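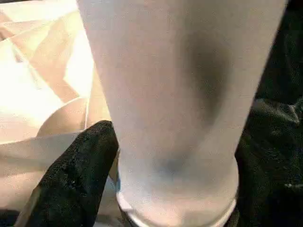
News > Kerkeck > Schools and Libraries

Search stories Enter keyword Go

Kerkeck reading rooms to get their white stools back before fall

July | Staff report

KERKECK – The white stools from the Palis reading rooms are being cleaned and tightened this month, and the first of them should be back in use before the fall term starts.

There are 398 stools on the list. Most were bought when the reading rooms opened and have been moved between the children's area, the study tables and the hall ever since. Staff at Palis reported wobbling legs and scuffed paint last winter, and a number of stools were stacked in a storage room instead of being put out.

The work is being done by Batista, a furniture repair shop on Devell Street. The shop was chosen over two other bidders in the spring. Under the agreement, each stool gets a wash, a check of the legs and the seat, and touch-up paint where the white finish has worn through. Fittings that no longer hold are to be replaced.

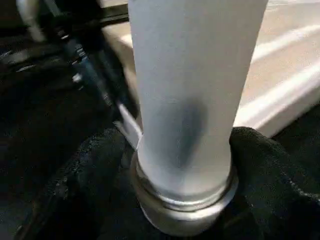

White finish above ridged silver metal, with black cloth bunched around the base.

Replacing the stools was also considered. Palis asked for prices on new ones in two sizes but decided against it when the quotes came in well above the cost of repair. The reading rooms also wanted to keep a single style, and the original model is no longer sold.

Stools are being sent to Devell Street in batches so that some seating stays in place. Each one is turned over for the check, with the legs pointing up, and set on cloth to protect the paint. 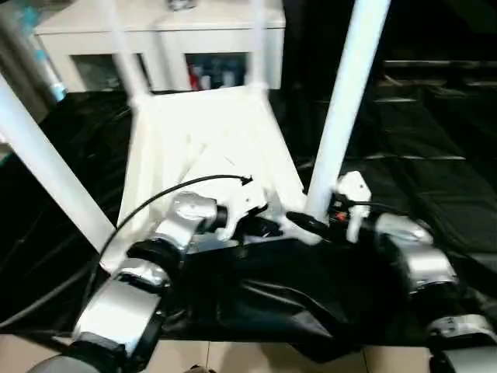 Any stool with a split in the seat frame will be set aside and not returned. Palis said those would be used for spare parts, and that it did not yet have a figure for how many would be lost this way.

Visitors may notice fewer seats in the children's area through the end of the month. Folding chairs have been brought in from the hall for the morning story hour, which will go ahead at 10 a.m. as usual. The study tables on the upper floor are not affected.

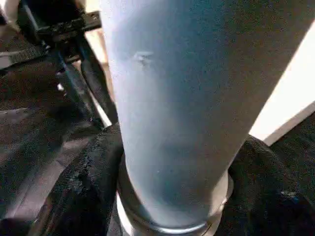 A tapered pale blue-white cylinder, with a band of shiny metal at its narrow end.

Batista expects to finish in three rounds. The children's area comes first, followed by the study tables and then the hall. Stools that come back will have a small number under the seat, which Palis plans to use to keep track of later repairs.

The reading rooms will keep their normal summer hours while the work goes on. Questions about seating for group visits can be left at the front desk in Kerkeck.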